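This site uses cookies to keep you signed in and to remember your page settings. Accept all / Manage

Notebook, packing bench
March, Sunday, started 9:40

Picked up where Salvador left off on the Ralley order. 28 cartons still open on the sheet, most of them mixed goods, so each one needs its own slip. Batch number is 1241. I wrote 1214 on the first two slips and had to redo them.

Tried the shorter carton for the flat packages. They go in on edge with no filler, but the flaps bow when the tape goes across. Went back to the taller one with a folded sheet of paper on top. Slower, closes square. Miklós wants the shorter carton tried again with the narrow tape before we give up on it. I left six of them flat under the bench for him.

Scale read 600 g with the test weight on, same as last week. Moved it to the far end anyway, the near end rocks when somebody leans on the bench.

Tape: one roll of the Rarkon left after today. The Dudás tape is fine on the bottom seam but lifts at the corners on top. Please use it for bottoms only until the new order comes.

Green table is to stay clear at the back edge from now on. Things get pushed over there and we lose track of which order they belong to.

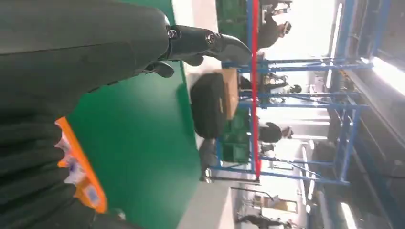
Brekberg called at 11:15 and asked to have their part moved up. Told them Tuesday is not possible with the slips as they are. Salvador will call back.

Also cut 160 paper sheets to the new size, stacked on the left shelf. The old size is used up except for a few torn ones.

To do:
- narrow tape on short carton (Miklós)
- order Rarkon, two boxes
- fix the near leg of the bench
- check slips 9 and 10 again, the weights look swapped

Stopped at 12:30.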